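Progress report no. 2 to the Listthorpe Makers Fund
Aug 25, 2026
Project: dishwasher helper arm, home kitchen build

Hi Pierina,

You asked for the news in plain words, so I'm writing this the way I'd tell it over coffee. The short version is that we have an arm in a real kitchen, next to a real dishwasher, and most of my summer has gone into cups. So many cups! I never knew I had opinions about handles.

Since the first report the big job was moving everything out of the shared workshop and into the kitchen. On the workshop bench every mug stood where I'd put it, under the same shop lights all day. In the kitchen the sun comes through the blinds and moves across the counter, and the racks slide out a little differently every time you pull them.

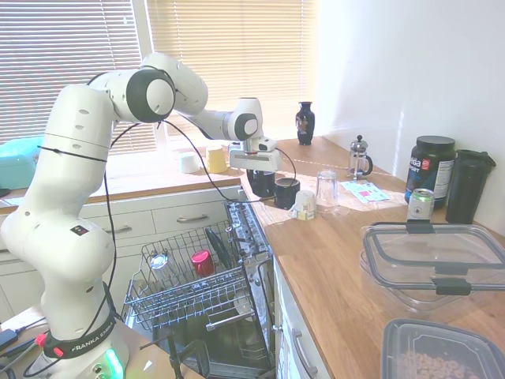 I'm keeping the normal clutter on the counter during sessions. It would be easier to clear it all off, but you're paying for something that works in a lived-in kitchen (that was your line in the spring, and I wrote it on the wall). It does mean the arm has to come in from higher up than I'd planned, which makes each move slower.

Now the numbers. We've logged 611 pick-and-place tries with mugs and cups since the move. The success rate is 85 percent for mugs standing upright. For mugs that are upside down it's 44 percent, and I won't dress that up. The fingers want to close on the rim, and with an upside-down mug the rim is flat on the wood, so the arm has to take hold of the body and the glaze is slippery. I've ordered softer finger pads from Doltex and I'm hoping for a decent jump once they're on.

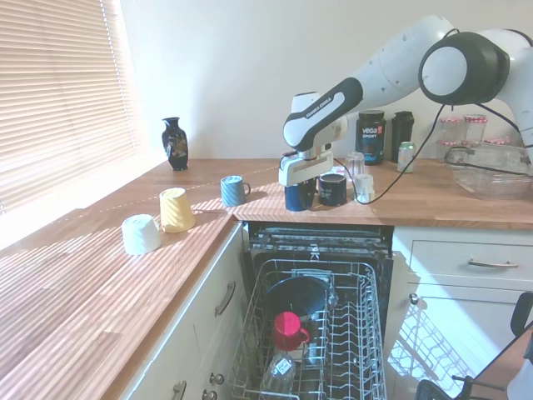 Glass is still the headache. Clear tumblers confuse the depth readings, worst of all in the morning when the sun is strong, and I've tried two fixes so far. Closing the blinds helped a bit. Taking the reading from two angles helped more, though it adds a few seconds per glass. I'd like to keep going with the second one.

The other nuisance is the cable down the outside of the arm. It needs slack for the big reaches, then there's too much of it on the short ones. Pillai clips are on the shopping list and they're cheap, so no change to the budget there.

Money is fine overall. I'm a little over on parts and under on workshop hours, and the spreadsheet is attached as usual.

For September I want to fit the new pads, rerun the upside-down mugs, and start on the lower rack, which I've been putting off (plates scare me). I'd also love to bring a short demo to the Plornumbridge open evening if you think they'd have us. Could you let me know who to ask about a table and a power outlet?

Thanks again for the patience, and for the extra month!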